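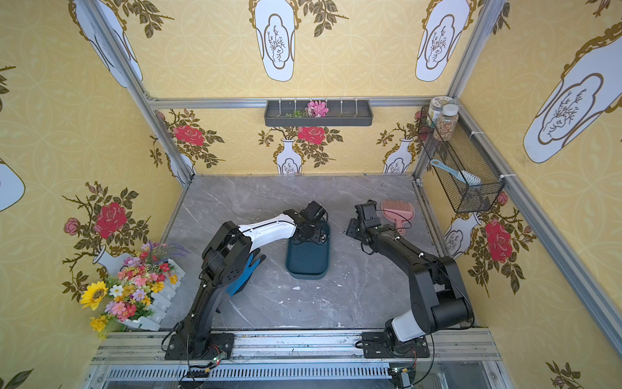
Fig. 1. Tray on the marble-pattern top, comb to the right, wire basket on the post.

Guides > Jareo Bench Kit > Sorting loose hardware

Filed under: Set-up, small parts
Greer Galbraith, May

4.2 Sorting the nuts

1. Move the glove and comb off the top. The Lundgren leaflet says they can stay. I doubt it.
2. Wipe up specks before you tip anything out.
3. Put the nuts in the tray, at the rounded end.
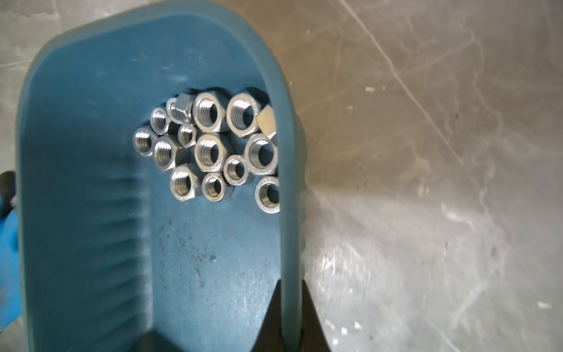 Fig. 2. Hex nuts of mixed size in the blue tray.

4. Pull out the large nuts first, then try each on a bolt you trust. Marks on the face prove little.

Note: Flaniritz claims 100 percent of a mixed bag can be sorted by eye. Try 2 bags and see - I still use a gauge.

Caution: Keep jars with loose lids out of the basket.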